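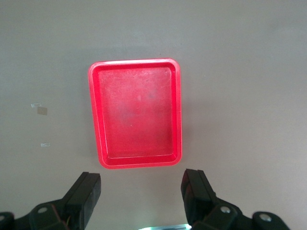

Has anybody found a good way to get scuffs out of a plastic serving tray? I bought mine in December from the Vusness outlet, mostly to carry coffee stuff from the kitchen to my desk and back. It's bright red with a raised rim, and the rim still looks great, but the floor of it has gone kind of pale, with fine scratches and little specks that show up as soon as the light hits it. I've tried dish soap and a soft cloth 2 times and I can't see any difference. Also, while I'm asking — what takes off old bits of tape? I stuck a few down on the table to mark where the tray goes (I like it in one spot, don't laugh) and now I'd like them gone without leaving gunk on the gray top. Thanks!!
Posted by ondia_kitchen, 2020-02-19

traybien
Baking soda paste! Just enough water so it spreads, rub it in circles with your fingers, rinse, and do it again if you need to. It takes care of the specks if they're dried-on food or mineral stuff. Real scratches won't come out that way, but they get softer looking. Please don't use the green scrubby side of the sponge, that's how I ruined my Barrios lunch trays and they were never the same after.

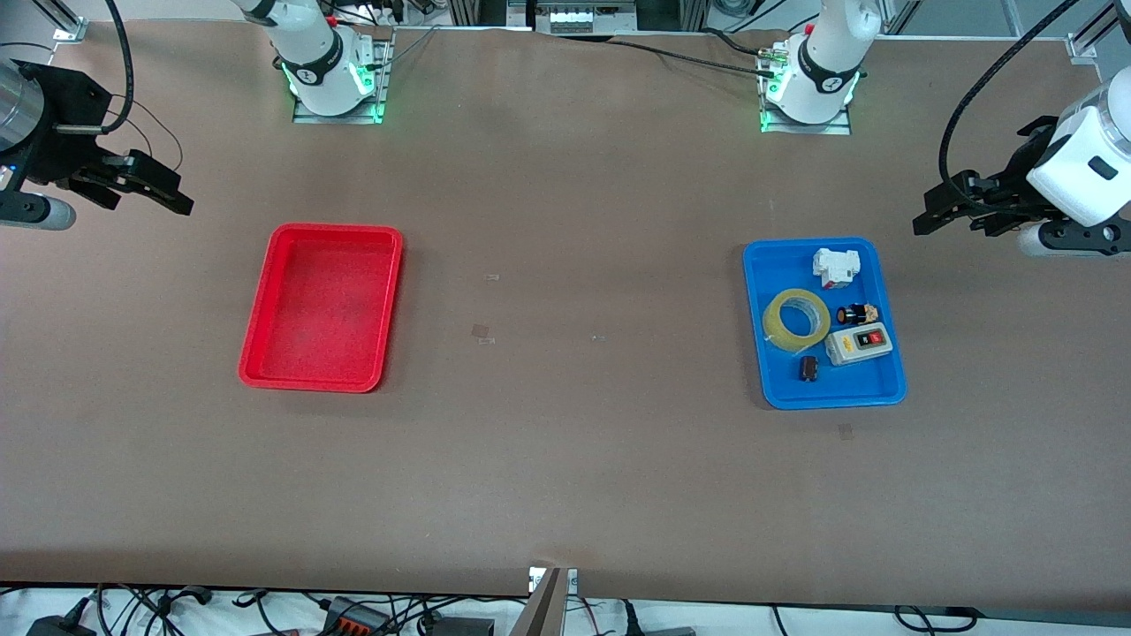 For the tape, warm it with a hair dryer on low and peel slowly from a corner. If it leaves sticky stuff behind, a drop of cooking oil on a paper towel, leave it 11 minutes or so (I go have a snack), then wipe with soapy water. Try the oil on a hidden part of the table first — some matte tops hold on to a greasy spot.

mopsandmore2
just put a placemat in it

pavard_porch
I wet sanded one once with 700 grit and I would not do it again. The scratches went away but the whole floor turned cloudy and it looked worse than before. Plastic polish got some of the color back. If the rim's fine I'd leave it alone and use it.

Filed under: Kitchen & Dining > Cleaning plastic

Related threads
Coffee rings on a matte tabletop
Is my Pavard tray dishwasher safe?
Sticker residue on glass jars
Red plastic bowls fading near a window

Contact us | Back to top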